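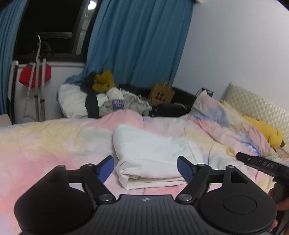
FIELD COLLECTION

Towel folding moves into the bedroom

The towel set for Clumness has left the bench. Since February the collection group at Grokier has been recording folds in lived-in homes, on beds and with the household's own linen, using the hand-held grippers that Stolten supplies. The first home block is now finished and the second is under way.

The bench recordings were good as far as they went. They were made on a flat gray table under even light, and a policy trained on them folded well on a flat gray table under even light. When the same policy was tried on a mattress it closed its fingers too high, or took hold of the bedding along with the towel. A bed gives under the fingertips. A comforter has folds of its own, and a towel edge lying on top of them is harder to find than one lying on a tabletop.

The target for each home is 100 accepted folds. The first home came in at 98, and we are leaving it there. Two takes were dropped in review when the towel was found to have started the recording already half turned over, and the family needed the room back before they could be done again.

Each take is short. The operator lays the towel out, starts recording with the gripper open, makes the folds one at a time, opens the fingers fully and backs away before stopping. That last part matters more than people expect. In the early takes many operators stopped recording the moment the final edge was down, and the model had very little to learn from about letting go. It would finish a fold and then drag it open again on the way out. Please count to two after release.

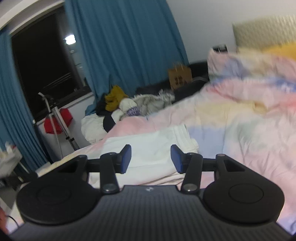
Operators have asked how much tidying to do before a session. The answer is very little. Move anything breakable and anything the family doesn't want recorded, such as mail, medicine or photographs. Leave the rest. Clothes on the bed, curtains, toys and bags are all fine, and we would like them to shift a bit from one block to the next. Don't smooth the comforter between takes. If it has bunched up under the towel, record it that way.

Some evening sessions have been added as well. Almost everything in the bench set was recorded in the daytime, and the first home takes made after dark came out with different shadows and reflections in the window glass. Review has passed most of them. If the room has a ceiling light, turn it on and leave it on for the whole block. A lamp switched on halfway through splits the block in two and means extra labeling for Ochoa, where the takes are checked and trimmed.

A few points from the last review round:

Start with the fingers open and clear of the cloth. Takes that begin with the pads already touching are rejected.

Keep your free hand out of the fold. If you need to straighten the towel, stop, straighten it and start a new take.

A failed grasp followed by a second try is a good take. Keep going and mark it as a retry. We have only 8 of these from the first home, and we would like many more.

Wipe the finger pads before each block. Lint builds up quickly on cotton, and the grip changes as it does.

Upload the same evening if you can. The cards hold 200 takes, but a full one is slow to copy, and problems with the tracking are easier to fix while the room is still as it was.

The second home block keeps the same instructions and adds pillowcases. These are thinner than towels and tend to lift two layers at once, so expect a slower pace for the first few takes. Operators who want to practice on one beforehand can pick up a spare gripper at the Grokier front desk, along with a charged battery.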